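4.3 Mounting the front plate bracket

These steps apply to the Brultano utility trailer and to the Wudberg tow frame. For vehicles with a parking sensor in the bumper skin, read section 4.5 first.

Tools and parts

Bracket, black plastic
Mounting screws, self-tapping
Plate screws with caps
Tape measure, pencil, masking tape
Hand screwdriver
Drill with stop collar (new bumper skins only)

Before you start

1. Park on level ground, set the parking brake and switch off the ignition.
2. Wash the mounting area with mild soap and let it dry. Wax left on the surface will keep the tape from holding.
3. Lay the bracket flat on a cart or bench and check it for cracks near the mounting holes. Small burrs may be trimmed with a knife. A cracked bracket must be replaced.
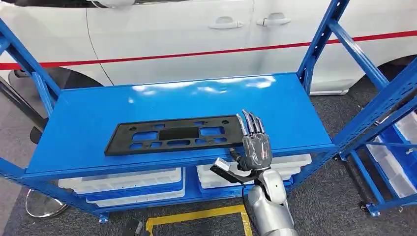

Fig. 4-6. Plate bracket on the top shelf of the cart.

Marking and drilling

4. Find the center of the bumper and mark it on a strip of masking tape.
5. Hold the bracket against the tape. The lower edge must sit at least 200 mm above the ground with the vehicle unloaded.
6. Check the bracket with a level. Do not use the grille or the hood line as a reference.
7. Mark the holes with a pencil. If the bumper already has holes from an earlier bracket, use them only if they are round and not worn.
8. Set the stop collar to 18 mm and drill the marked holes at low speed.

CAUTION: Do not drill without the stop collar. On some models the wiring for the fog lamps runs directly behind the bumper skin.

NOTE: Hole spacing on the older Cleretti bracket is 100 mm. The two types can't be swapped without new holes.

Fastening

9. Remove the masking tape and wipe away the drilling dust.
10. Start all screws by hand before tightening any of them.
11. Tighten from the center outward until the bracket no longer moves. Do not use an impact driver - the plastic will strip before the tool cuts out.
12. Place the plate on the bracket, insert the plate screws and press on the caps.

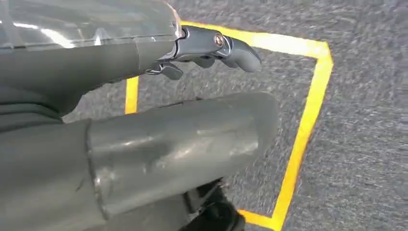 Robot hand above a yellow tape outline on the carpet.

Checking the work

13. Pull lightly on each end of the plate. It should not rattle or lift.
14. Open and close the hood once to confirm clearance.
15. Turn on the headlights and fog lamps. If a lamp fails to light, stop and refer to section 7.2.
16. Drive for a short distance, then check all screws again. Repeat the check after the first car wash.

Removal

Pry off the caps with a plastic tool and take out the screws in reverse order. Close open holes with plugs, part no. 44. Sealant may be used in place of plugs, but it must be fully cured before the bumper is painted.

Section last revised Sep 9, 2024. Replaces the April edition.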